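Pladport > Papers > Husteto wrist-view study > 4.2 Results

4.2 Near-field views

We ran Marty for 120 trials with the wrist view only, 70 with the side view added. Same policy, same table, same gray panels. Wrist view alone did worse on pale objects -- low contrast against white, weak edges. Retraining on 212 extra clips helped a little, not enuogh. 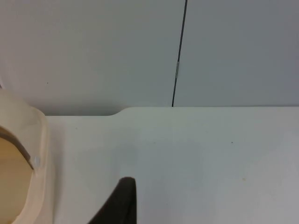 Figure 2. Wrist view, cream container at left, fingertip at bottom.

Depth was not used. Adding it is left for later work.

Contact: Drasar group, Pladport | Back to top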